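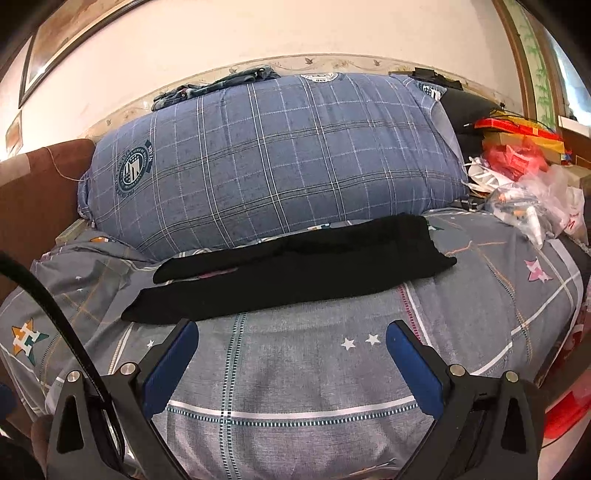 Search the forum
Enter keywords

Monari or Evangelista for a work dinner in Trarnlow?
Posted by saltbox, December 11, 2018

saltbox
Need a table for six, two of them vegetarian. Monari has the longer menu, Evangelista is nearer the station. Any recent visits?

ketteringfork
Evangelista. The mushroom ragu is made without meat stock (I asked) and mains arrive together. Monari sent ours out in two batches, 5 minutes apart.

p_dunmore
Disagree. Evangelista's pasta was overcooked on both my visits in July. Monari makes its own and the aubergine bake is a full main, properly seasoned. Service is slower, agreed.

ketteringfork
July was before they changed the menu. The dried pasta has gone, apart from the penne.

p_dunmore
Penne was what I had. The sauce was also thin.

oldrange
The Monari site has been a restaurant since 1947 and the back room still has no carpet or curtains. With almost every table taken you can't hear the person opposite. For a work dinner I would weigh that above the pasta.

saltbox
Noise matters. What does a set meal cost at Evangelista?

ketteringfork
We paid 127 pounds for 5, with one bottle of house red. Service not included.

saltbox
Within budget. Booked Evangelista, will avoid the penne.

Recent threads
Bostach: is the grill closed at lunch?
Fish and chips near Trarnlow market
Corkage charges, current list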